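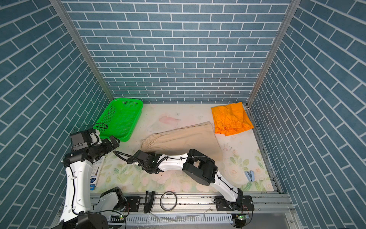 Voicu Frames and Lenses: Frequently Asked Questions

Ordering

How do I order prescription glasses from Voicu?

Pick a frame, choose your lens type, and enter the numbers from your prescription. If you would rather not type them in, upload a photo or scan of the prescription at checkout and we will enter them for you. You'll get an email to confirm before we cut anything.

How old can my prescription be?

It has to be unexpired on the day you place the order. The expiration date is usually printed near the doctor's signature. If there isn't one, call the office that wrote it.

What is PD and where do I find it?

PD stands for pupillary distance, the space between the centers of your pupils in millimeters. Some eye doctors write it on the prescription and some don't. You can ask the office for it, or measure it yourself with a millimeter ruler and a mirror. Measure three times and use the number that comes up most. For progressive lenses we ask for a PD taken by an optician.

Can I order frames with no prescription?

Yes. Choose "Plano" on the lens page. All plano lenses come with the scratch coating.

Sizing

How do I know which size to buy?

Look at the inside of a pair that fits you well. Most have three numbers on the temple arm: lens width, bridge width, and arm length. Every frame on our site lists the same three numbers under Measurements. Stay within two millimeters on the lens and bridge and you should be comfortable. Arm length is more forgiving.

The numbers on my old pair have worn off. Now what?

Measure the full width of the front from hinge to hinge and use the Total Width filter. You can also order the home try-on box.

How does the home try-on box work?

You choose up to seven frames. They come with clear demo lenses and a return label. Keep them for a week, then send them all back, even the ones you want. We make your pair new. The box is free, but we do put a hold on your card until the frames are returned.

Do you carry low-bridge styles?

Yes, 137 of our frames come in a low-bridge version. The nose pads sit closer together and stick out a bit more, which keeps the frame from sliding or resting on your cheeks. The Berna is the one most customers start with.

Lenses and coatings

Are all your sunglasses UV protected?

Yes. Every sun lens we sell blocks UV up to 400 nanometers. The darkness of the tint has no effect on this, so a light tint protects as well as a dark one.

Should I get polarized lenses?

They cut glare from water, snow, and wet roads. They can also make some phone and dashboard screens hard to read at certain angles. If you look at a screen while driving or boating — a depth finder, for instance — you may prefer a regular tint.

Can my prescription go in the Flatulwood wraparounds?

Only up to a point. The lenses are strongly curved, and strong prescriptions distort near the sides. The order page will stop you if your numbers are outside the range. Bifocals and progressives are not offered in this style.

What thickness should I choose?

For mild prescriptions the standard lens is fine. The thinner ones cost more and make the biggest difference in large frames.

Shipping and returns

When will my glasses get here?

Single-vision orders usually leave our Plustevby lab within five business days. Progressives take up to ten. Orders confirmed after 3 p.m. are counted from the next business day. April tends to be slow for us, so allow extra time if you need them for a trip.

Can I return prescription glasses?

Yes, within 90 days of delivery, as long as the lenses are not scratched or chipped. You can take a refund or have the pair remade once at no charge. Return shipping is free for the first return on each order.

My new glasses make me a little dizzy. Is something wrong?

A new prescription can take a few days to get used to, and progressives can take two weeks. If it hasn't passed by then, contact us and we will check the lenses against your order. If your vision changes suddenly, or you have eye pain, see an eye doctor.

Care and repairs

How should I clean them?

Rinse with lukewarm water, add a drop of plain dish soap, rub gently with your fingers, rinse again, and dry with a microfiber cloth. No paper towels or window cleaner. Don't leave them on a dashboard in the sun. Heat can craze the coatings, and the warranty does not cover that.

Do you sell spare parts?

We sell screws, nose pads, and temple arms for all current styles, and for older ones while stock lasts. Repair questions go to Iulian Bălan at the lab bench, who answers messages every weekday except Tuesday. Include the style name and the color code from the left arm.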